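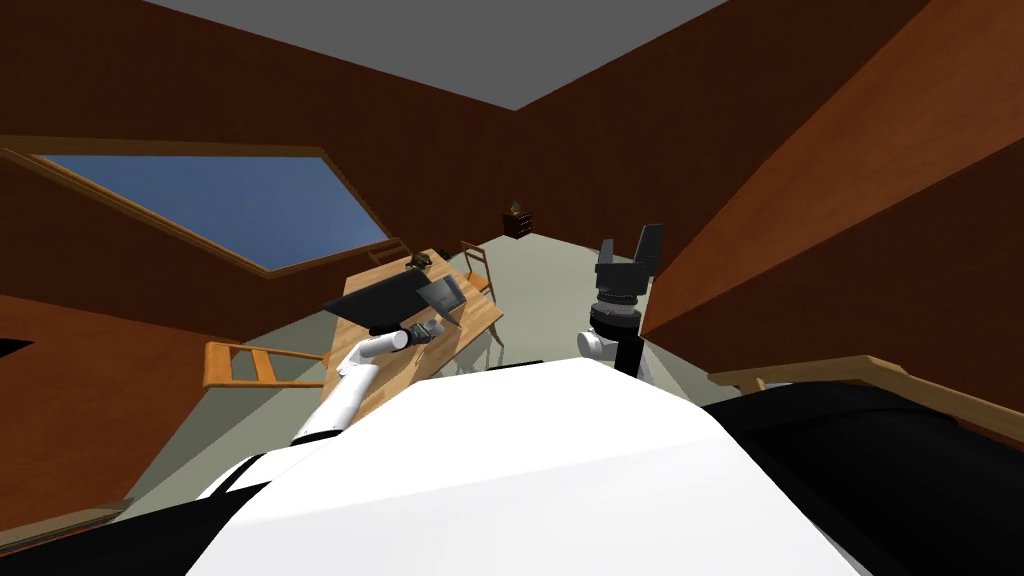
Gollgate Adult Learning Service, Department of Community Programs

Progress report to the Driltness Fund: Evening Literacy and Numeracy Courses
Reporting period ending February

1. Enrollment and attendance

The Service enrolled 30 adult learners in the evening courses during this period, against the 20 places set out in the grant agreement. The additional places were made available by opening a second group at the Arnus branch library. Attendance in the reading groups has held steady. Attendance in numeracy fell in the weeks before the winter break and recovered once the start time was moved from 5:30 p.m. to 6:30 p.m., at the request of learners who work day shifts.

2. Course delivery

Reading and writing courses follow the outline approved at the start of the grant. The unit on letters and official forms was extended by two sessions. Learners asked for more practice with rental agreements and school correspondence, and tutors have prepared new worksheets on both.

The numeracy course now covers household budgeting, pay slips and measurement. The unit on percentages has been rescheduled for the spring term.

3. Staffing

Troels Dalsgaard continues as course coordinator. Kári Briem joined the Service as lead numeracy tutor and has completed the required induction. One part-time tutor position at the Bielecka site remains vacant. It has been advertised twice, and classes there are covered by existing staff.

4. Learner progress

Initial assessments were completed for all learners. Of these, 14 have moved up one level in reading, and 5 have registered for the external certificate in the spring. Full results will be provided with the final report.

5. Budget

Spending is within the approved total. Room costs were lower than planned at Gollgate and higher at Arnus, where the library charges for use after 8 p.m. The Service requests approval to move the unspent portion of the travel line to printed materials. A revised budget table is attached as Annex B.

6. Next period

Work in the coming period will include recruitment for the Bielecka position, the spring intake and preparation for the certificate. Questions regarding this report should be directed to the course coordinator.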